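Home Food Rooms Garden Makers Subscribe

The Cloth on the Table

A good tablecloth should be lived on, says weaver Chrysoula Gkikas, and she has the tea stains to prove it.

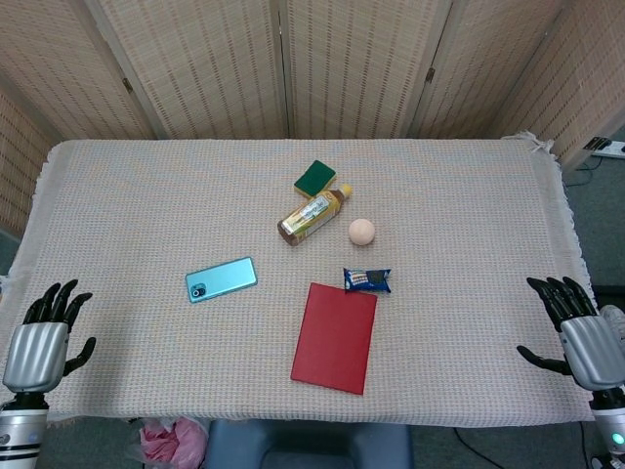 I had been in Chrysoula Gkikas's kitchen for maybe ten minutes before I noticed that I'd put my own things down all over her table. My keys, my pen, the scarf I'd been meaning to take off since the train. She hadn't said a word about it. She had simply slid the sugar bowl over to make room and gone on talking about yarn, as if a visitor unloading her pockets onto an hour's worth of ironing was exactly what the afternoon called for.

It is, she told me later, the reason she weaves for tables at all. She started out making wall hangings, big handsome ones, and sold a fair number of them too, but it bothered her that once they were up they were never touched again. "A cloth gets leaned on," she said. "Somebody does their homework on it. Somebody drops a cookie." She made her first one in March, twelve years ago, for her sister's apartment on Filtbridge, and it's still there, a good deal softer than it was and a slightly different color at the end where the sun comes in.

I've come to think that what collects on a table over the course of a day is as good a portrait of a household as any you could hang in the hall. A sponge that never made it back to the sink. A bottle of tea, a snack, a red notebook, a phone turned face down so that dinner can go on in peace (or so that its owner can pretend not to have heard it). Put all that on bare wood and it looks like a chore waiting for you. Put it on a beige cloth with a little pink and blue in the threads and a bit of fringe at the side, and somehow it looks like company.

Chrysoula is particular about beige, I should say, and she gets a little heated when people call it dull. Up close, a good one is made of several colors doing quiet work together, and the fine grid of the weave breaks up crumbs and small spots so the eye slides right over them. She keeps a shoebox of samples, 31 at last count, and every one of them would be called beige by somebody in a hurry. We laid them out across the counter by the window and I lost a happy half hour to it.

Her neighbor Gayan Majumder, who runs the small tableware shop Mesero on the ground floor, came up while we were at it and took the other side, as he apparently always does. Gayan likes a dark cloth, or a stripe. He sells plenty of both. But he admitted, after a second cup of coffee, that the pale ones are what he has at home, and that his children's lost things turn up faster on them. A peach-colored ball, say, will vanish on a patterned rug for a week and be found in a second on a plain table!

As for looking after one, there's less to it than you might fear. Chrysoula washes hers cool, with a plain soap, and hangs them over the shower rail while they're still heavy with water. She combs the fringe out with her fingers and never a brush. If the threads at the corner have begun to wander, she gathers them up and ties them into a tassel, and that's the mending done. She irons for guests, though given how I treated her handiwork I wouldn't blame her for stopping.

She gave me a cloth to take home, a seconds piece with one crooked row that I have yet to find. It has been on our kitchen table ever since, under the mail and the library books and a bowl of lemons, and last night my husband spilled soup on it. I rinsed it in the sink and it's drying over the back door as I write.

Chrysoula Gkikas shows her table linens at Mesero, Filtbridge, from 8th June.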